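Storkomness 0.9: the release that mostly deletes things

Those of you who keep count will have noticed that Storkomness skipped its spring release. We could tell you this was a considered decision about quality. What happened is that Érica Pacheco opened the time alignment module to fix a one-line bug, and came out eleven weeks later with a different module.

So 0.9 is out now, it is smaller than 0.8, and it breaks your config files. Sorry about that. There is a migration script in the tools folder and it handles everything except the nested offsets, which you will have to move by hand, and which you probably shouldn't have been nesting in the first place. (We wrote the tutorial that told you to. It has been taken down.)

For the newer subscribers, Storkomness is the part of the toolchain that sits between recording and training. It takes the streams from a head camera and a pair of hand-held grippers, puts them on one clock, works out where each gripper was, and writes the lot in a format that Godoy can read. Godoy is the policy trainer. Godoy has opinions about formats, and most of our August was spent finding out what they were.

The big change is how we treat clocks. Until now we matched streams by arrival time, then slid them around until the motion in one looked like the motion in the other. This works nicely when people wave their arms a lot. It works badly when they do anything careful, and careful is the kind of thing you want a robot to learn. In 0.9 every stream carries its capture time from the start, and the motion matching is only there as a check. If the two disagree by more than 25 milliseconds, the episode goes into a folder called disputed and waits for a human. The old behavior was to split the difference and say nothing, like a bad marriage counselor.

The second change is in marker tracking. The old tracker looked for the cube on each gripper, found a face, solved for the pose and moved on. With one face in view there are often two poses that fit nearly as well, and the solver would pick one, then the other, then the first again, so that in the replay the gripper seemed to be shivering. We had a smoothing filter for this. The filter hid the shivering and also hid every quick wrist turn anybody made. It's gone now, all 458 lines of it, and the tracker carries both candidates forward until the next few images settle the matter. When a cube drops out of the head view, the gripper's own camera takes over, using whatever fixed structure it can find in the room.

Large plain surfaces are still hard for that second part, and so is anything shiny. The floor detector in particular used to be very fond of reflections, and would report light fittings as landmarks located underground. There is now a test for this. It is called test_no_basement.
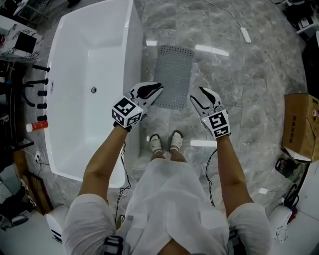
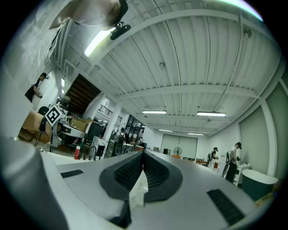 Lucimara Peixoto wrote in after the beta to say that the tracker was fine, thank you, but the disputed folder had become her full-time job, and could it at least say which stream it thought was lying. Fair. Her first batch had 795 episodes in it, and the log gave the same message for each one: "time mismatch." As of the release build the log names the stream, the size of the gap and the point where it opened up, and there is a flag (--blame) that sorts the folder by suspect. She also asked whether a constant offset could be fixed for a whole batch in one go. It can, using the same flag with a number after it, though please look at a few episodes before you do this to all of them.

She had a further point, which we are less sure how to answer. If an episode is thrown out whenever the streams disagree, and the streams disagree most when a hand moves fast or turns away from the head camera, then what gets through is a slightly sleepy version of how people work. Érica thinks this is real but small. I think it is real and we haven't measured it. We have agreed to differ until somebody runs the numbers, and that somebody will be Érica, as I am writing the newsletter.

A few smaller items. The replay viewer now starts in under a second if you have 700 episodes or fewer, and goes off to make itself a coffee if you have more. Gripper opening is stored in millimeters everywhere, including the two places where it was stored in centimeters. The command that used to be called "clean" and deleted your raw data is now called "delete-raw" and asks first.

Flilton, the planner, still expects the 0.8 layout. If you use both, stay where you are until the next Flilton build, or export with --old-layout and put up with the warnings. There are a lot of warnings. They are all the same warning.

Bug reports go to the usual tracker. Please attach the log, and please attach the log from the run that failed.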